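How a Hand-Held Gripper Helps Teach a Robot

Print this page | E-mail this page

By Ginette Simard
April 18, 2026
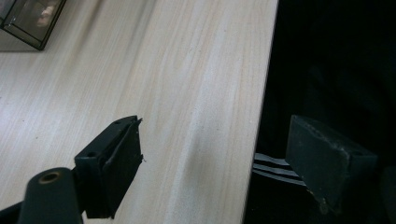 The two fingers of a hand-held gripper over a wooden table. A glass box with a dark metal frame stands at the back.

Think about picking up an egg. You do it without much thought. Your fingers open, move either side of the egg, and close just enough to hold it. If you squeeze too hard, the egg breaks. If you don't squeeze enough, it falls.

A robot has to be taught all of that. One way to teach it is for a person to do the job first, using a tool that has the same kind of fingers as the robot. The tool is called a hand-held gripper. This page is about one that schools and clubs can hire, called the Amine. It is made by a firm called Zato.

What is a gripper?

A gripper is the part of a robot that takes hold of things. Your hand has four fingers and a thumb. Many grippers have only two fingers, which face each other and move together and apart, like a pair of kitchen tongs.

Two fingers can do a surprising amount. They can lift a cup, pull open a drawer or turn over the page of a book. They are not much good at tying shoelaces.

Look at the ends of the fingers in the picture. They are thick, dark blocks with flat faces. A flat face touches more of an object than a pointed tip does, so the object is less likely to twist round or slip out. There are small round holes in the blocks too. Some grippers have holes like these for screws.

What is in the kit?

The Amine kit comes in a carrying case. Inside are:

- the gripper, with a handle and a trigger
- a small camera that fits on top
- a spare pair of fingers
- a charging lead
- a book of 10 tasks to try

The whole gripper weighs 548 grams. A grown-up can hold it in one hand. Younger children usually need two, and the trigger is quite stiff, so your hand will get tired if you use it for a long time.

How does it work?

You hold the handle and squeeze the trigger. The fingers close. When you let go, a spring opens them again.

While you work, the camera films what the fingers are doing. The kit also keeps a record of how far apart the fingers are and which way the gripper is moving. One go at a task, from start to finish, is called a demonstration.

Afterwards the demonstrations are copied to a computer. A program called Vinus looks through them for patterns. It might find that the fingers always slow down just before they touch the cup. Later, a robot arm with the same fingers can use those patterns to have a try by itself.

Why are so many tries needed?

If you only ever saw one cup, in one place, you might think every cup was blue and stood next to the sink. Computers have the same problem. They need to see cups of different colours, on different tables, in bright rooms and dim ones.

The set that comes with Vinus has 3,426 demonstrations in it. Of those, 516 are of cups. Even so, a robot trained on them can still miss a cup that is made of clear glass. Glass is hard for cameras, as they see what is behind it as well as the glass itself.

Do the fingers wear out?

They do, in the end. Have another look at the picture. The finger on the right has scuffs on the top and a worn, chipped place at one corner. The one on the left has little ragged bits sticking out at its tip.

A few scuffs don't matter. If a finger is badly chipped, it may not hold small things firmly, and it should be changed. This takes a screwdriver and a few minutes, and it is a job for an adult.

Is it any good?

We used the Amine for a month last November. The gripper was easy to understand, and the task book has clear drawings. The carrying case is strong.

There are some things we liked less. The stiff trigger is one. The other is that copying the demonstrations to a computer is slow, and you can't use the gripper while it is happening. Children under eight will need an adult with them for that part.

The kit can be hired by the week from Maksymiv, which also lends the robot arm. You can use the gripper without the arm, but you won't be able to see a robot try your task.

Words to know

Gripper: the part of a robot that holds things.
Trigger: the part you squeeze to close the fingers.
Demonstration: one recorded go at a task.

Comments (3)

rowan_y5: can it pick up a coin

MrsPellTeaches: We hired this for my class. A coin is very hard on a flat table. A coin standing on its edge in modelling clay is much easier.

Tobes: My hand ached after the cup one but I did it 12 times

More about robots

How Robot Vacuum Cleaners Find Their Way
What Is a Sensor?
Why Glass Is Hard for Cameras
Robot Arms in Factories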